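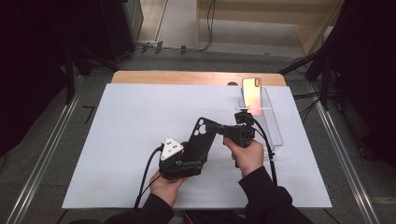 Tischleim

Als Tischleim bezeichne ich in diesem Wiki alle Klebstoffe, mit denen man Tischplatten aus Massivholz verleimt, vom alten Knochenleim bis zum Weißleim aus der Flasche. Der Name ist kein Fachwort, bei uns in der Werkstatt hieß das Zeug halt immer so, und ich hab mich dran gewöhnt!

Geschichte

Knochen- und Hautleim sind uralt, schon im alten Ägypten wurden Möbel damit geleimt. Man lässt die Körner in kaltem Wasser quellen und wärmt sie dann im Wasserbad auf (bitte nie kochen, das riecht furchtbar und der Leim verliert an Kraft). Mein Lehrmeister Amado Lacson hatte dafür einen Kupfertopf, den außer ihm keiner anfassen durfte. Weißleim, also PVAc, kam erst im 20. Jahrhundert dazu und hat den Leimtopf fast überall verdrängt.

Verarbeitung

Bei Weißleim trage ich ungefähr 200 Gramm pro Quadratmeter auf, mit dem Zahnspachtel oder einem alten Pinsel. Dann zügig fügen und Zwingen ansetzen, immer abwechselnd von oben und unten, sonst wölbt sich die Platte. Im Januar ist meine Werkstatt zu kalt dafür, da hole ich Holz und Leim am Vorabend ins Haus. Eine Platte von 87 Zentimetern Breite lasse ich über Nacht in den Zwingen, auch wenn auf der Flasche was von einer halben Stunde steht.

Wieder lösen

Knochenleim geht mit Wärme und Feuchtigkeit wieder auf, und darum mögen ihn Restauratoren bis heute so gern. Weißleim ist da viel sturer! Tsion Nigatu schwört bei alten Stuhlzapfen auf warmen Essig, bei mir hat das bisher genau einmal geklappt.

Siehe auch: Fugenleim, Gratleiste, Zwingen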